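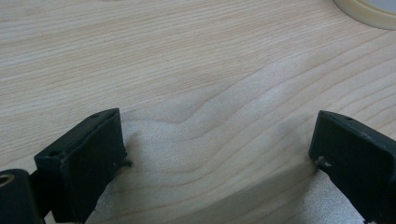
Ertuğrul Avcı, contributing editor, robot handling and grippers

Finger creep is a fault in two-finger grippers in which one finger slowly shifts on its mount, so that the pair no longer meets squarely. It affects hand-held grippers as well as those fitted to robot arms. The usual sign is a grip that holds thick objects well but drops or twists thin ones, such as cloth, felt or a strip of tape.

The fault was first written up at the Andau workshop, where a Prukura hand-held gripper began to lose thin sheets after 2,000 closing cycles. Operators blamed the sheets and raised the grip force, which made the problem worse. A check in March found that a mounting screw on one finger had backed out by 3 mm -- enough to tilt the finger under load.

Causes

Most cases come from a screw set without thread locker. Repeated knocks against a hard tabletop can have the same effect. Scuffed corners on a finger show that it has struck something, but they do not show that it has moved. In a review of 228 service reports by Karabulut, a repair firm, 22 were put down to creep.

Safety

A loose finger can come off while the gripper is closing. A screw that stands out into the gap can also catch a glove or scratch a fingertip. Power should be off before anyone reaches between the fingers.

Repair

The screw is removed, cleaned and refitted with thread locker, and the fingers are closed on a flat gauge to check that they line up. Trereck has supplied its replacement fingers with a locating pin since 1st September -- older sets have to be aligned by hand.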